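24 February 2024. Bin demos, Barkholm cell

Late start, teleop link dropped twice before we got going. Su-bin power cycled the pendant side and it came back. No idea why, add to list.

Plan was 20 demos picking out of the gray bin, mixed junk, one grasp per demo. Got 12 keepers. Rest tossed: operator hesitation mostly, 2 where I forgot to hit record (me, sorry).

Kyung-tae drove first, then Ye-rin. Very different styles. Kyung-tae comes straight down fast and corrects at the bottom. Ye-rin stops high, lines up, then goes. Hers replay cleaner but they're long, lots of dead time at the top. Do we trim the pauses or leave them in? Seung-woo says leave, the policy should see the slow down. I'd trim. Ask Bok-nam, she did the labels for the October set.

Notes on objects:
- glove: bad. fingers fold under and the grasp point is different every time. Needs its own batch
- eggplant: slides. Come in across the short way, not along it
- red cone thing: ok when its in the middle, awful near the right wall. Wrist wants to roll and the operator fights it
- white wedge in the corner: only Ye-rin got it, skip for now

Clamps on the left rim, check them before every block. Bin had crept towards the arm after demo 7 and I didnt notice until the replay overlay was off. Blue tape cross by the front right corner stays where it is, please don't peel it, Wasasance calibration is keyed to it.

Latency felt worse in the afternoon. Did not measure. Su-bin wants to try the Tomby driver instead of ours, fine but on a branch.

Hand guiding: tried it for the first approach only. Arm is too heavy to be nice with and the cable bundle gets in the way of your forearm. Staying with remote for the picks, maybe hand guide for the pre-grasp poses.

To do
- rerun the 8 we tossed, same operators
- glove batch, Ye-rin driving
- cable dressing near the bin's front right corner, bundle is hanging over the rim
- write down the reset procedure somewhere that isn't this page
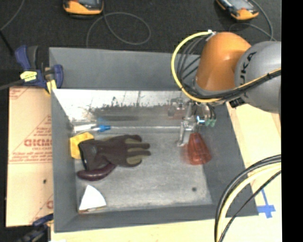 2 min read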